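Checking over the hire camper before you leave Norkombridge: my list, with comments

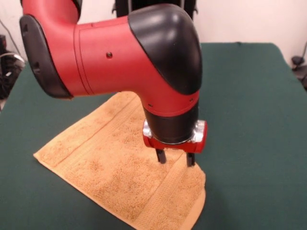
Tan-orange terry towel, laid flat on the dark green tablecloth.

We've picked up campers from the same yard in Norkombridge three times now, and each time I've added a few lines to this list. It's written for the Ultau loop (up the range road, two nights at the lake, back by the coast), but most of it would do for any trip where you lose phone coverage after the first hour. Print it and scribble on it. Mine has coffee all down one side.

BEFORE YOU SIGN

Odometer matches the paperwork. OK. Ours read 3,924 and the form said 3,187, so I went back in and had it changed. Five minutes, very nice about it, but I was glad I'd looked!

Existing scratches and chips marked on the diagram. OK, after a second lap. I missed a chip low on the windscreen the first time round. Crouch down.

Spare tyre, jack and wheel brace. Spare fine, jack under the passenger seat, brace nowhere to be seen. They took one out of the next van along. Ask them to show you, don't just take "it's in there somewhere".

Tyre tread and pressures. OK. Ask what pressure they want on gravel, and write it on your hand if you have to.

INSIDE THE VAN

Gas bottle full, hose not cracked, stove lights on both burners. Left burner needed a few goes. I let it pass, and then swore at it every morning.

Gas and smoke alarms beep when tested. OK, both. Loud enough to bring the people out of the van next door.

Fire extinguisher, gauge in the green. OK. It was clipped in behind the driver's seat under a pile of folded camp chairs, so we moved the chairs.

Fridge cold before you load it. Not OK. It had only just been switched on, so we did the supermarket run last and bought ice.

Water tank filled, pump runs, no drips under the sink. Slight drip at the join. A hand-tight turn fixed it.

Seat belts, all of them, including the back bench. OK. One buckle was stuffed right down behind the cushion and took some fishing out.

ON THE ROAD TO ULTAU

Fuel. Fill up at Farías, even if you're at three quarters. The pump at the lake was out of diesel when we went through in February, and there's a long climb on the way home.

Headlights and a clean windscreen. Do this at Farías too, while you're stopped. The last 11 kilometres are unsealed and the kangaroos come out at dusk. We try to be parked by 5 pm.

Paper map. Yes, really. I use the Tronus touring map, which has the creek crossings on it and the picnic spots with toilets. Our phones dropped out just past the second bridge.

Creek crossings. Walk it or turn around. There are 9 on the back road and we've only ever had to turn around at one, but read your hire agreement first, as ours didn't cover water damage at all.

AT CAMP

Level ground, handbrake on, chocks in. OK both nights. Take the chocks out before you drive off (ask me how I know).

Clear of big gum branches. First site failed. Lovely shade, dead limb right over the roof, so we shifted two bays along.

Step and awning in before bed. Forgot the awning on night one and was out there at 2 am in my pyjamas, wrestling it in the wind.

STILL TO ADD

Something about the toilet cassette. I'll write that up once I've got over the last one.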